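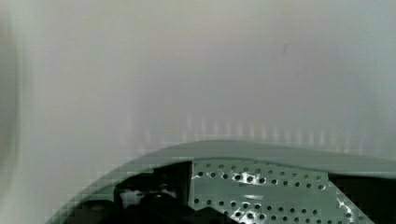

손목 카메라로 보는 세상, 그리고 제 어깨 근황

인쇄하기 | 이메일로 보내기
읽는 시간 3분

지난 호에서 원격 조종 교시를 시작했다고 살짝 말씀드렸는데요, 답장을 꽤 받아서 이번에는 좀 길게 써 봅니다. (답장 주신 분들 고맙습니다! 정말 다 읽어요.)

제가 요즘 붙어 있는 건 Cledoda 프로젝트예요. 로봇한테 작업을 말로 설명하는 대신 사람이 직접 조종해서 보여 주고, 그 기록을 모아 학습시키는 일입니다. 목표는 시연 3,000개. 지금은 700개 모였고 그중 300개가 제 손에서 나왔어요. 어깨가 뻐근한 데는 다 이유가 있습니다.

처음 배울 때는 팔을 직접 잡고 끌어 주는 방식이었어요. 이건 금방 익숙해져요. 자전거 뒤를 잡아 주는 기분이랄까요. 그런데 원격 조종으로 넘어가니까 완전히 다른 일이더라고요. 손목 카메라 화면만 보고 움직여야 할 때가 특히 그래요. 화면 아래쪽에는 구멍이 촘촘하게 뚫린 판이 달린 회녹색 그리퍼 몸체가 커다랗게 들어와 있고, 그 너머는 희뿌옇습니다. 초점이 안 맞으니 앞에 있는 면이 얼마나 가까운지 감이 안 와요. 판에 하얗게 번쩍이는 빛까지 있으면 눈이 자꾸 그쪽으로 가고요.

그래서 저는 요령을 하나 만들었어요. 화면이 뿌옇게 차면 일단 멈추고, 조종기를 쥔 손에 힘을 빼고, 숨 한 번 쉬고, 아주 조금 뒤로 뺍니다. 급한 마음에 더 밀면 기록에 그 망설임이 그대로 남거든요. 로봇은 제 나쁜 버릇도 성실하게 배웁니다. 한번은 집기 직전에 손목을 까딱하는 제 습관을 그대로 따라 하는 걸 보고 얼마나 부끄러웠는지 몰라요 ㅎㅎ

조종기는 Buter 것을 쓰다가 얼마 전에 Van den Broek 것으로 바꿨어요. 손잡이가 조금 묵직한데 저는 이쪽이 훨씬 편해요. 손이 작은 분들은 반대로 느끼실 수도 있겠네요. 클러치 버튼은 꼭 엄지로 누르세요. 검지로 누르다가 그리퍼까지 같이 닫아 버린 적이 한두 번이 아니에요.

그리고 버리는 기록 얘기도 해야겠어요. 저는 중간에 멈칫한 시연도 일단 저장하고 메모만 남겨 둡니다. 나중에 다시 돌려 보면 쓸 만한 것도 있고, 도저히 못 보겠는 것도 있고요. 처음엔 바로바로 지웠는데 지금은 그게 좀 아깝네요.

Clirncombe 작업실에서는 수요일 저녁마다 같이 연습합니다. 자리는 6개이고 처음 오시는 분도 환영이에요! 손목 카메라 화면만 보고 조종하는 연습은 뒤쪽 시간에 하니까, 늦게 오셔도 괜찮아요. 편한 옷 입고 오시고, 오실 분은 이 메일에 답장만 주세요.

다음 호에는 시연 메모를 어떻게 정리하는지 써 볼게요. 저는 이만 파스 붙이러 갑니다.

최종 수정: 1월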